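Where Does the Rain Go? Our School Garden Water Project
By Jericho Belmonte | June
7 comments | 2195 shares

Our class wanted to find out how much tap water the garden really needs, and I got way more into it than I expected! The garden behind the Tillis building has beds of beans, squash and tomatoes, and all of them used to be watered with a hose every afternoon.

First we read the meter. Over the spring term the hose used 2898 gallons – a number that made the whole class go quiet.

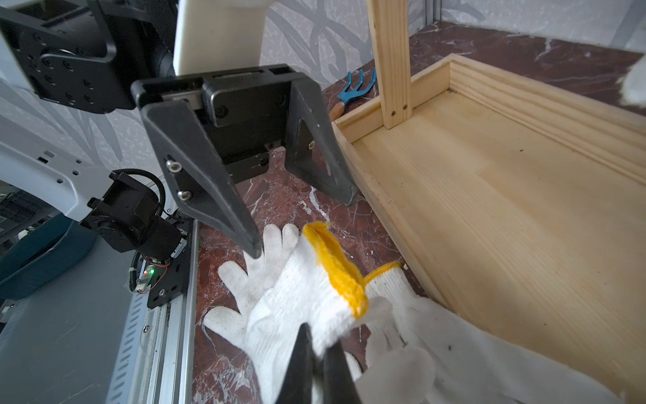
What we tried

We split the beds in two. Half got the hose as usual, and half got a thick layer of straw and were watered at 7 in the morning. Every Monday we pushed a finger into the soil and wrote down how deep the dry part went.

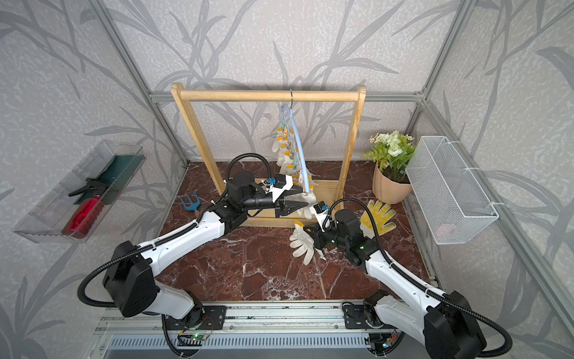

Straw was the big surprise for me. Under it the soil stayed dark and crumbly for days, even in the hot week, and the beans loved it. Spreading it is scratchy work, so gloves matter, and they need somewhere to dry afterward. A wooden clothes rack with a white glove dangling from a hanger does the job fine. Next year I want to test leaves against straw, and maybe add a rain barrel if we can get one – I already have a spot picked out by the shed.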